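Laundry care talk, speaker notes
Parveen Weerasinghe, for the Gasemholm tenants' evening, 16/09/2024

Start on time. Say hello, thank Rajitha Thambiah for setting up the chairs. Ask who has washed something red with something white. Wait for hands.

Main point for the first half: sort before you load. Team shirts and shorts are the usual trouble, red with white trim especially. Wash them on their own the first time, cold, inside out. 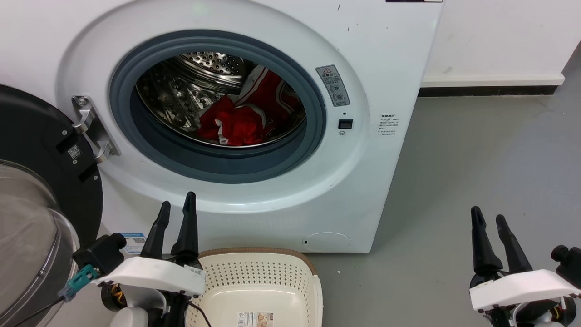

PART 1: LOADING AND THE DOOR

Point out the rubber gasket inside the door opening. Wipe it after the last load of the day and pull the fold back with a finger. Coins and hair ties end up in there.

Then the round cover low on the front, which is the drain filter. Put a towel down before opening it. At the Dauda building we had 11 service calls in April, and more than half were filters.

Leave the door open between loads. Mention the smell complaints from Plurkberg, keep it short.

Handout is the one-page version. I printed 200, so take two if you have a neighbor who couldn't come.

PART 2: UNLOADING

Put the basket on the floor right by the machine. Feel along the top of the drum and in the gasket folds before you walk off. Socks stick there.

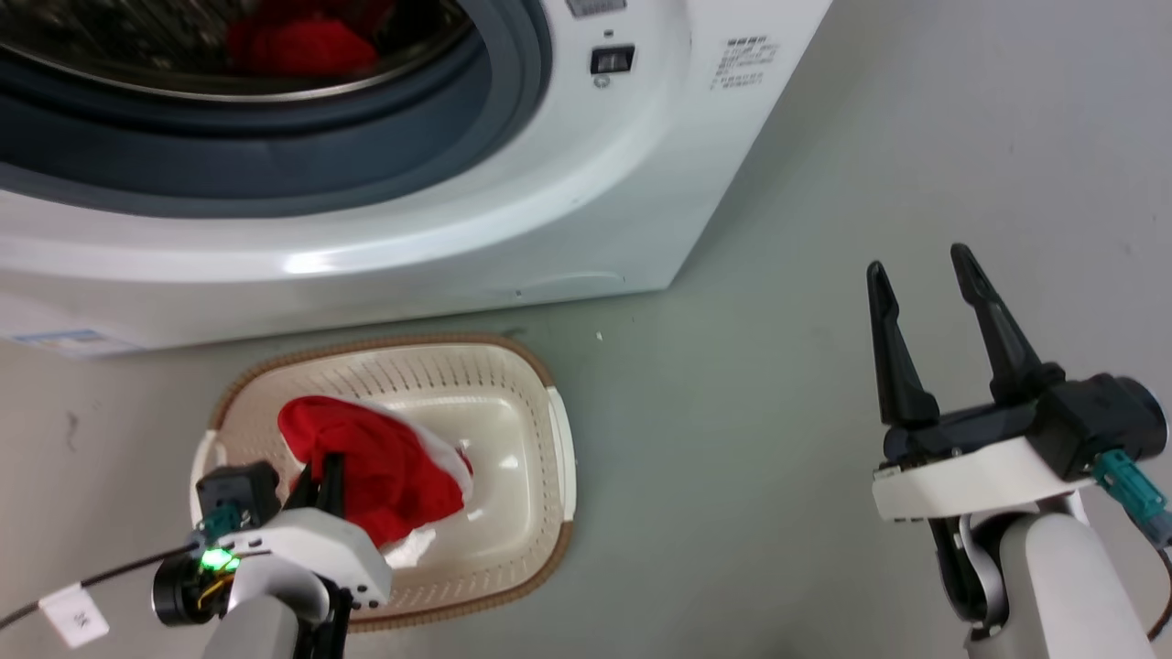 Can I put a sports shirt in the dryer?
Check the label first. Most of them do better on a hanger, and printed numbers can crack in high heat.

Break here. Coffee, then Rajitha on stains.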